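# 古いウールコートに、もう一度袖を通す

十月の朝七時、玄関を出たとたんに首筋がひやっとする日があります。あれが来ると、もうだめです。仕事の段取りも昼に何を食べるかも頭から飛んで、クローゼットの奥のコートのことばかり考えてしまう。今年はどれから着よう、あの紺はまだ早いか、いや朝だけならいけるんじゃないか、と駅までの道でずっとやっています。

好きなのは、重たいウールのコートです。それも古いもの。いまの軽くて暖かい上着のありがたさはよく知っていますし、雪の日には迷わずそちらを着ます。でも、肩に載せたときにずしりと来て、ボタンを留めると背筋まで一緒に留まるような、あの感じは古いコートでないと味わえません。今回はその話を、誌面をもらって思いきり書かせてもらいます。

## 裏返すところから始まる

古着店Skustidarは、川沿いの古いビルの二階にあります。階段が急で、荷物が多い日は少しひるむのですが、上がりきると左手の壁一面がコートです。初めて行ったのは学生のころで、一着も買えずに帰りました。値段のせいもあるし、どれがいいのか見当もつかなかった。

それから通ううちに覚えたのが、まず裏返す、ということでした。表の生地は誰でも見ます。きれいにブラシをかけてあればどれもよく見える。裏返すと、そのコートがどう作られて、どう着られてきたかが急にしゃべり出します。袖ぐりの裏地にゆとりの襞がとってあるか。ポケットの口の裏に補強の布があるか。裾の折り返しがたっぷりあれば、背の高い人が次に着ることまで考えてあったのかなあ、なんて想像もふくらみます。

脇の下も必ず見ます。裏地がいちばん先に弱るのはここで、縫い目が引っ張られて糸が浮いていることがよくあります。ただ、糸が浮いているくらいなら直せます。困るのは表の生地そのものが薄くなっている場合で、窓の光に透かすと、そこだけ明るく抜けて見える。こうなると直しても隣がまた破れるので、どんなに形が好きでも元の場所に戻します（戻してから三回くらい振り返ります）。

襟の裏も楽しいところです。手で刺した細かい縫い目が斜めに並んでいるものに当たると、店の中なのに声が出ます。襟は首に沿って丸く返らなければいけない部分で、ここに手間をかけたコートは、何十年たっても襟がきれいに寝てくれる。指で襟先をつまんで、ぴんと弾いてみてください。くるりと元に戻る襟は、それだけで連れて帰りたくなります。

## 生地の名前を覚える楽しみ

メルトン、カルゼ、ツイード、ビーバー、ヘリンボーン。最初は呪文のようでした。

メルトンは織ったあとに縮めて、表面を詰まらせた生地です。織り目がほとんど見えず、風を通しにくい。ピーコートやダッフルコートに使われるのはたいていこれで、手のひらで撫でるとフェルトに近い。ツイードはその反対で、糸の一本一本が見えます。遠目には茶色一色なのに、近づくと緑や橙や水色の粒が混ざっていて、いつまでも見ていられる。電車で向かいに古いツイードの人が座ると、失礼にならないように目をそらすのに苦労します。

わたしがいま夢中なのはカルゼです。斜めの畝がくっきり立った丈夫な生地で、制服や軍服にも使われてきました。最初は板のように硬いのに、肘と背中から少しずつ柔らかくなって、着る人の動きの形を覚えていく。手持ちの一着は、買ったときにはもう右の肘だけがよく曲がりました。前の持ち主は右利きで、机に向かう時間が長かったのかもしれません。こちらは左利きなので、この数年で左の肘がようやく追いついてきたところです。

生地の重さにも目が向くようになりました。古いコートは重いと言われますが、重さが肩の一点に来るものと、首の付け根から背中へ広がるものとがあります。後者は着てしまうと不思議なほど楽です。秤の数字だけではわからないので、試着のときは鏡の前に立つだけで済ませず、腕を上げたり、しゃがんだり、店の中を端から端まで歩いたりします。Skustidarではその姿がすっかり当たり前になっていて、歩く客どうしがすれ違うこともあります。

## 直しの店Giápで待つ

袖丈が合わない、裏地が裂けている、ボタンがひとつ足りない。そういうコートを抱えて行く先が、商店街の外れにある直しの店Giápです。間口は狭く、入るとすぐにカウンター。奥からミシンの音と、アイロンの蒸気の匂いがします。

直しの面白さは、どこまでやるかを決めるところにあります。袖丈を二センチ出すと、古い折り山が線になって残ることがある。蒸気でかなり薄くはなるけれど、消えないときは消えない。それを受け入れるか、別の布でパイピングをして隠すか、いっそそのままの長さで着るか。カウンターに袖を広げて、ああでもないこうでもないと相談する時間がたまりません。

裏地の総取り替えを初めて頼んだのは、灰色のチェスターフィールドでした。表はほとんど傷んでいないのに、裏地は背中の真ん中から縦に裂けていた。見本帳をめくって、さんざん迷って、くすんだ芥子色にしました。外からはまったく見えません。でも電車で脱いで膝に畳むと、灰色のあいだからちらっと芥子色がのぞく。それだけで一日うれしいのです。

仕上がりまで三十日かかりました。秋の初めに出したので、受け取ったころには外がちょうどいい寒さになっていて、そのまま着て帰りました。直しに出すなら夏の終わりまでに、というのがそれ以来の教訓です。冷え込んでからでは誰もが同じことを考えて持ち込むので、待っているあいだに冬が進んでしまいます。

ボタンの話もさせてください。水牛の角、ナット、練り、革の編み上げ。古いコートでひとつだけ違うボタンがついているのを見ると、わたしは嫌だと思うどころか、むしろ手が伸びます。いちばん下だけ色が少し明るいとか、四つ穴の列に二つ穴が混じっているとか。なくして、探して、近いものを見つけてつけた誰かの手がそこに残っている。Giápのカウンターには端数のボタンを入れた浅い引き出しがあって、頼むと開けて見せてくれます。ここに座らせたら、わたしは閉店まで動きません。

## 毎晩のブラシ

手入れの話になると、とたんに面倒くさそうな顔をされます。わかります。わたしも長いこと、冬の終わりにまとめてクリーニングに出せばいいと思っていました。

変わったのは、Grarknessの洋服ブラシを手に入れてからです。馬毛の、柄の長いもの。帰ってきて玄関で脱いで、肩から裾へ向かって払う。まず毛並みに逆らって軽く埃を起こし、それから毛並みに沿って長く撫で下ろす。かかる時間は、お湯が沸くのを待つあいだに収まります。これを毎晩やるだけで、生地の艶がまるで違ってくるから驚きます。襟の折り返しの内側と、ポケットのふたの下。埃がたまるのは決まってそのあたりで、ふたをめくるたびに、よくもまあ一日でこれだけ、と感心します。

脱いだコートをすぐにしまわないのも大事なところです。一日着たウールは体の湿気を含んでいます。ひと晩、風の通るところに吊るしてからクローゼットへ。翌日は別のコートを着て、一日休ませる。二着あれば交代できるので、同じコートが長持ちします……と言うと、二着目を買う立派な口実になります。この理屈でわたしは三着目も買いました。

毛玉は引っ張らずに、先の小さなはさみで切ります。雨に降られたら、乾いた布で上から押さえて水気を取り、形を整えて陰干しに。ストーブの前は避けてください。急いで乾かすと生地がこわばって、あの柔らかい肘が戻ってくるまでにまた時間がかかります。

## 吊るす場所のこと

コート好きが集まると、最後はかならず収納の話になります。重いコートは場所を食うのです。肩幅いっぱいに厚みのあるハンガーを使うと、薄いシャツなら何枚もかかる幅が一着で埋まってしまう。それでもハンガーは厚いものをおすすめします。細い針金に重いウールをかけておくと、ひと夏で肩先に角が出ます。これは蒸気を当てても、なかなか素直に引っ込んでくれません。

隣とのあいだは拳ひとつ分。ぎゅう詰めにすると毛が寝てしまい、襟もつぶれます。わが家のクローゼットは奥行きが浅く、厚手のコートの肩が扉に触れるので、冬のあいだは部屋の壁際に吊るす場所をつくりました。直射日光が長く当たる位置だと片側の肩だけ色が褪せるため、最初の年は何度も置き場所を変えました。朝は平気でも、午後三時に西日がすっと伸びてきて、紺の袖に届いていたりする。慌てて動かした覚えが何度もあります。

丈の長いものは裾が床につかないかも確かめておきたいところです。膝下まであるアルスターコートを吊るすには、思った以上に高さがいります。床に裾がたまると、そこに妙な折れ癖がついて、歩くたびにぱたぱたと跳ねるようになってしまいます。 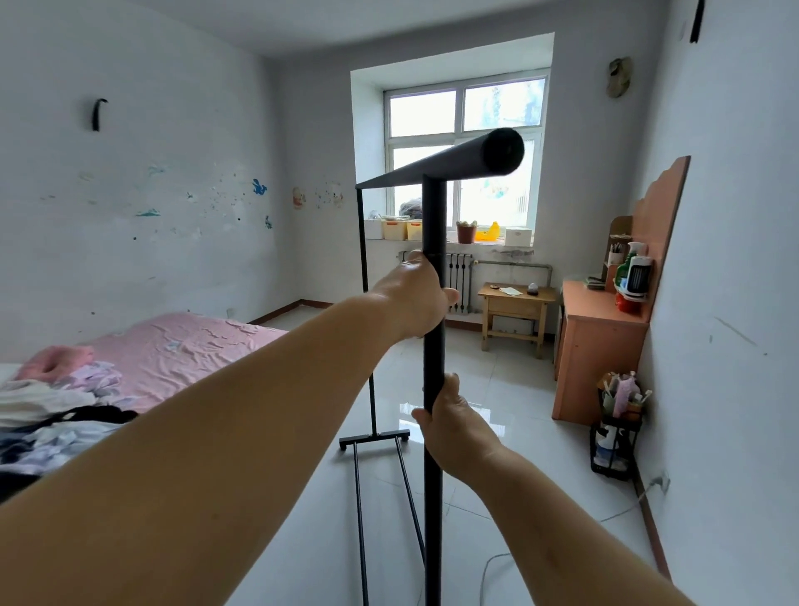 小誌の前号で古いコートの特集を予告したところ、読者のひとりから、うちでは春になっても一着だけはしまわないんです、という便りをいただきました。夏でもたまに袖を通して鏡の前に立ち、暑くて一分で脱ぐけれど、それで秋まで頑張れるのだそうです。そして、防虫剤の匂いがどうしても苦手なので、みなさんがどうしているのかぜひ載せてほしい、とありました。

一分で脱ぐ、のくだりに深くうなずきました。八月にやります、わたしも。

防虫剤については、わたしはしまう前のブラシと風通しに時間をかけるほうです。虫がつきやすいのは食べこぼしや皮脂の残ったところなので、襟と袖口と前身頃をとくに念入りに見ます。そのうえで、匂いの少ない防虫剤を表示どおりの量で入れ、出したら着る前にひと晩外の空気に当てる。杉やヒバの木片を一緒に吊るす人もいて、香りは実にいいものですが、それだけに頼るのは少し心配です。大事な一着なら併用をおすすめします。

## Tumellの市で

最後に、この秋いちばん楽しかった日のことを。

Tumellは、使われなくなった織物工場の建物で開かれる古着と布の市です。のこぎり屋根の北向きの窓から光が入るので、布の色がとてもよく見えます。今年は二十六の店が並びました。開場は朝の十一時。少し前に着くと、もう列ができていて、見事なことに並んでいる人がほとんどみなコートを着ている。その日はまだ歩けば汗ばむくらいの陽気だったのに！　前の人のラグランの肩の線に見とれ、後ろの人のダッフルの留め具に見とれ、列が進んだのに気づかず注意されました。

会場では、買う気のないものまで片端から触らせてもらいました。縮んで子ども丈になってしまったダッフル。裏地に誰かの頭文字を刺繍したインバネス。袖だけ解かれて、身頃が型紙のように平らになったオーバーコートもあって、店の人が芯地の重なりを一枚ずつめくって見せてくれました。毛芯と麻芯がこんなふうに胸を支えていたのかと、着ているだけではわからない中身に、しばらくその場を離れられませんでした。

そこで見つけたのが、濃い緑のバルマカーンです。襟は小ぶりで、前は比翼仕立て、生地は目の詰まったツイード。裏返すと、左の内ポケットの口だけ別の布で丁寧に繕ってありました。きっと万年筆か手帳か、何か硬いものを毎日入れていたのでしょう。腕を上げて、しゃがんで、通路の端まで歩いて戻って、もう脱ぎたくなくなっていました。

袖は少し長いのですが、今年はこのまま着てみるつもりです。指の付け根まで隠れるくらいが、朝の自転車にはかえって具合がいい。いちばん下のボタンがゆるんでいるので、そこだけ今夜つけ直します。糸は手持ちの深緑で足りそうです。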